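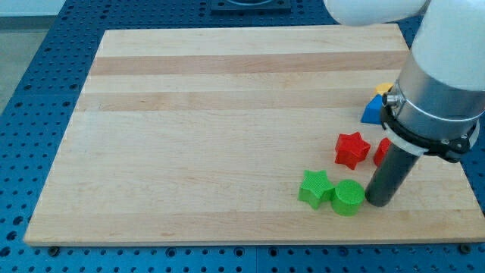
How long does it take to learn to ring a church bell? Most people can handle a rope safely after a month of lessons, and then they spend years getting good at it.

I got that answer from the woman who runs the ringing at the old parish church in Cesanham, and she laughed while she said it, so I think she's given it before. She asked me to leave her name out of this ("put the bells in, they're better looking") and I promised I would.

We talked on the stairs up to the tower, mostly because I needed to stop halfway. The oldest bell up there was cast in 1452, and it weighs 1312 pounds. I asked if that one scared her as a beginner.

"Terrified me," she said. "But you aren't lifting it. You're timing it. My teacher over in Rillport kept telling me to pull less, and I kept pulling more, and I went home with blisters every night for weeks."

She started in March, the year her youngest left for college, and she'd never been much of a churchgoer. Does that matter to the band? "We've got folks who stay for the service and folks who head straight out for breakfast. I used to be a breakfast person. Now I stay, most weeks. I couldn't tell you when that changed."

There are 16 ringers on the list right now — the youngest is in middle school, the oldest is almost 90 — and she'd love more. Weddings are the hard part, she says, with everybody away in the summer. The Van Loon Singers practice downstairs on the same night, so the two groups have worked out a kind of truce about noise. "They get the first hour. Then we get loud!"

I did get to try it, with her hands right over mine on the rope. I pulled way too hard, of course. The bell spoke about a second after I expected it to, and I yelped, and she told me that was a perfectly normal first pull.

New ringers can come to the open tower evening on July 8, 2022. Use the side door on Brorkudwood Lane and wear flat shoes.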